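우리는 왜 빨래를 미룰까: 다도라(Dadora) 기숙사 세탁 습관 조사

생활과학 프로젝트 보고서

주제를 정할 때 거창한 걸 해 보려고 했는데 결국 빨래로 왔다. 같은 조 Wajid Mughal이 회의 시간에 입을 양말이 없어서 맨발에 슬리퍼로 나타났고, 그걸 보고 다들 웃다가 '우리만 이런가?' 하는 얘기가 나온 게 시작이었다.

조사는 7월에 했다. 설문지 300장을 층마다 돌렸고 178장이 돌아왔다. 생각보다 많이 걷혀서 진짜 놀랐다! 문항은 일주일에 몇 번 세탁하는지, 색깔 옷을 나눠서 빠는지, 말린 옷을 바로 개는지 같은 것들이다. 빨랫감을 어디에 모으는지도 물었는데, 침대 밑이나 의자 등받이라고 쓴 사람이 꽤 있었고 바구니를 따로 쓰는 사람 중에는 바람 통하는 걸 골랐다는 답이 많았다.
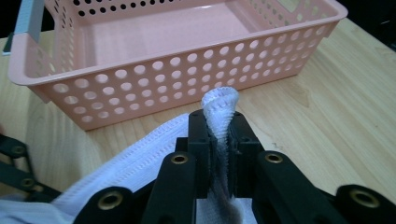
그림 1. 옆면에 구멍이 뚫린 분홍색 플라스틱 바구니

미루는 이유로는 역시 돈이 제일 먼저 나왔다. 세탁기 한 번에 2000원인데, 혼자 쓰는 양으로는 통이 반도 안 차니까 아깝다는 거다. 나도 그래서 룸메랑 모아서 돌린 적이 있는데 (내 흰 티가 회색이 된 뒤로는 안 한다) 설문에도 비슷한 사연이 줄줄이 적혀 있었다. 다음은 자리 문제. 밤 9시 넘어서 내려가면 거의 다 돌아가는 중이고, 빨래가 끝났는데 주인이 안 와서 남의 옷을 꺼내야 하는 상황이 제일 싫다고들 했다.

색깔 분리 쪽은 의견이 갈렸다. 흰옷만 따로 빤다는 사람도 있고 전부 찬물에 넣으면 괜찮다는 사람도 있었다. 프린트가 있는 옷은 뒤집어서 빤다는 답이 의외로 많았는데, 좋아하는 캐릭터가 갈라지는 걸 보면 마음이 아프다나. 그 마음 완전 이해한다. 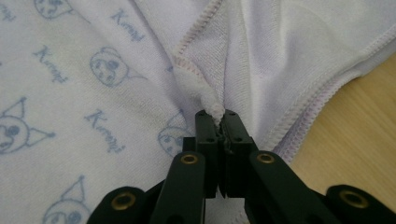 그림 2. 쿠로미 캐릭터와 글씨가 찍힌 흰 바탕의 니트

개는 습관은 더 재미있었다. 건조대에서 바로 걷어 입는다는 사람이 많아서 우리끼리는 '건조대 옷장파'라고 불렀다. 반대로 꼬박꼬박 개는 쪽은 음악이나 영상을 틀어 놓고 한다고 했다. 나는 조사하는 동안 개는 쪽으로 넘어가 보기로 하고, 20분 타이머를 맞춰 놓고 그 안에 끝내는 걸 목표로 잡았다.
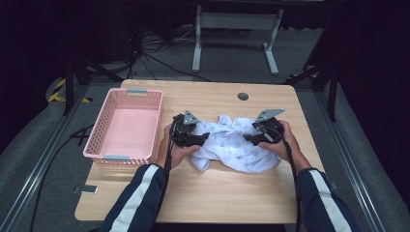
첫 주는 솔직히 힘들었다. 양말 짝 맞추다가 타이머가 울려서 나머지는 그냥 서랍에 밀어 넣었다. 둘째 주부터는 순서를 바꿔서 큰 것부터 개고 양말은 맨 뒤로 미뤘더니 시간이 좀 남았다. Wajid는 끝까지 건조대 옷장파로 남았는데, 그래도 이제 양말은 여유 있게 사 둔다고 한다.

수건은 따로 한 문항을 넣었다. 며칠 쓰고 빠는지 물었더니 '냄새가 날 때'라고 쓴 답이 있어서 조원 전체가 잠시 말을 잃었다. 섬유유연제를 쓰면 물을 덜 빨아들이는 것 같아서 수건에는 안 넣는다는 답도 있었는데, 우리가 직접 비교해 본 건 아니라서 결과에는 넣지 않았다.

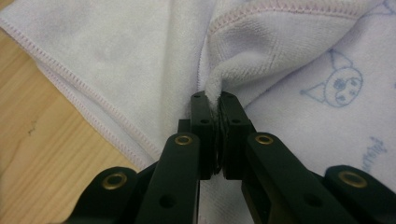

아쉬운 점도 적어 둔다. 설문지를 저녁에만 돌려서 야간 아르바이트를 하는 학생들은 많이 빠졌을 것이다. 그리고 '자주'라는 보기를 그냥 넣어 버린 게 실수였다. 누구한테는 이틀에 한 번이고 누구한테는 2주에 한 번이라 나중에 정리할 때 애를 먹었다. 다음에 또 하게 되면 횟수를 숫자로 쓰게 하고, 세탁실 문 앞에 빈자리 시간표도 붙여 보고 싶다. 시간표 초안은 Wajid가 만들고 있고, 다 되면 층별 게시판에 먼저 걸기로 했다.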